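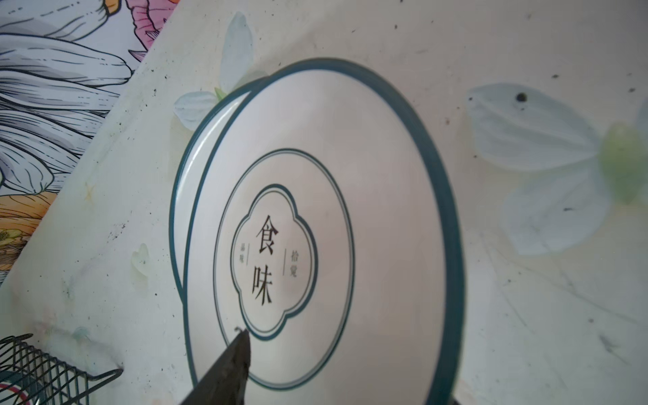 Lindska, 13 May 2009

READ ME FIRST: the picture book page-turn list

Hi! If you downloaded the zip, you have the second release of my page-turn list, and this file tells you what's in it and what I'd be careful with. If you only want to look up a book, open books.csv in any spreadsheet program and go. The rest can wait.

What it is

A list of 675 picture books with notes on where the page turns fall. I started it when I was trying to write my own picture book (still trying) and kept hearing that everything depends on the page turn. Great, but where do people put them? In the middle of a sentence? After a question? Right before the bear comes in? I wanted to look at a whole pile of books side by side, and I couldn't find a list like that, so I began typing one up after the kids were in bed.

Every book gets one line in books.csv, and every page turn gets one line in turns.csv. The two files are tied together by the number in the first column.

What's in books.csv

book_id: my own number. Don't read anything into the order, it's the order I got to them.
title, author, illustrator: as printed on the title page, typos and all if there were any.
publisher: Kiiskinen is heavily represented here. They do a lot of picture books and the library buys nearly everything they put out.
trim: tall, wide or square. I eyeballed it.
voice: first, second, third, or none for wordless books.
rhyme: yes, no, or partly. "Partly" covers books with a rhyming refrain and plain text in between.
ending: quiet, joke, surprise or circle. Circle means it lands back where it began. I argued with myself over this one more than any other column.

What's in turns.csv

book_id: same as above.
turn_no: starts at one with the first turn after the story text begins. Endpapers and dedication pages don't count.
last_words: the last few words before the turn, never more than six. I kept it short on purpose so I'm not handing out anybody's whole text.
kind: what sort of turn it is. There are 41 codes in kinds.txt, with a line on each. Yes, that's too many. If you want something simpler, the first letter of each code gives you the broad group (Q for question, I for interrupted sentence, N for a new place or time, and so on).
picture_only: yes if the spread after the turn has no words.

Where the books came from

Mostly the children's shelves at Lindska library, plus a big loan from Orla Hanrahan, who used to run a bookshop in Stirnov and let me carry home box after box. Sandro De Luca typed in the Italian titles and checked my translations of the last words. Seija Nieminen and Aleksi Tuominen each coded a stack of books I had already done, without seeing my answers, so we could compare.

How far to trust it

The simple columns are solid. Rhyme is fine. The kind codes are shakier: Seija and I agreed on most of them, but we kept splitting on "question" versus "dare," where the text pokes the reader to turn the page. Think of a narrator saying you'd better not look. Seija calls that a question even without the question mark, and I don't. I left mine in, and hers are in seija_codes.csv if you want to see it her way.

Board books are left out. So are books with flaps, since I never worked out if a flap is a turn. Please don't use this list to say what picture books in general are like! It's one town's library and one shop's leftovers, with far too many bedtime books and hardly any nonfiction.

Over 70 books have a blank in the illustrator column. In those the name wasn't on the title page and I haven't gone back to hunt through the small print.

Changes since the first release

Sandro's Italian books are in.
The old column called "mood" is gone. I couldn't make sense of my own notes.
Accents should now come through properly. Eetu Tikkanen fixed the export script after Fivo kept turning every ä into a question mark. If you still see odd characters, pick UTF-8 when you open the file.
Fixed a mix-up where two books about a lost mitten shared a number.

Using it

Take it, sort it, use it in your writing group or your class. If you pass it on, keep this file in the zip so the next person knows about the flaps. I'd love to hear about mistakes, with the book_id if you can manage it. The next release should be out in October, with the wordless books gone over again.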